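4.2 Collection of deformable-object demonstrations in homes

The demonstrations for the cloth tasks were recorded in private homes and not in our laboratory. In an earlier version of the dataset, which we call Lasby, all garments were handled on the same gray table, and the policy trained on it failed very often when the background was changed. For the present version, Faltau, we asked the operators to work in the rooms where they usually keep and fold their clothes. In total 42 rooms were used, and 3356 demonstrations were kept after the filtering described in Section 4.3.

Each operator received a hand-held gripper with two soft fingers and a wide-angle camera fixed behind them. The camera moves together with the fingers, so the relative position of the fingertips in the view is almost constant, while the room changes strongly from one demonstration to another. Every gripper carries a printed label with its number, the side of the hand (left or right) and a QR code. The operator scans this code before each session, and the calibration file of the device is loaded automatically. In the pilot study the two sides were exchanged by mistake in several sessions, and this error was difficult to find later from the trajectories alone.
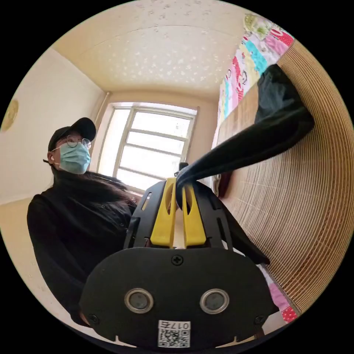

Figure 3. View from a left-hand gripper during the pulling of a black cloth. The cloth is held between the two yellow fingers and is taut up to the fabric bundle at the upper right. A person stands at the left side of the view.

Pulling tasks need a special treatment in the segmentation. For rigid objects we mark the start of the manipulation phase by the closing of the fingers. For cloth this rule is not sufficient, as the fingers can be closed a long time before the rest of the fabric begins to follow. We therefore divide the pulling phase into two parts. In the slack part the gripper moves, but the cloth between the fingers and the remaining pile is still bent. In the taut part the cloth forms nearly a straight line. The border between the two parts was annotated by hand by two annotators, and when they disagreed by more than 100 ms, a third annotator made the final decision.

Dark garments are the most difficult case for this annotation. When a black cloth is seen near the black frame of the gripper, the lower contour is often lost, and the annotators had to use the upper contour only. We did not remove such sequences. Garments of this kind are common in homes, and a policy which has never seen them would have a limited use.

Persons may also be visible in the recordings. All of them gave written consent, and the visual encoder receives the complete circular view without cropping. We tested a variant in which persons were masked out, following the procedure of Henare and Costigan for the Trevaskis data. The masking did not improve the success rate on pulling, and it sometimes removed parts of the cloth when it was close to the clothing of the person.

The taut part was labeled in 1892 demonstrations. The remaining ones contain only folding or placing, or the cloth was released before it became taut. They are used for the training of the general policy, but they are excluded from the tension classifier in Section 5.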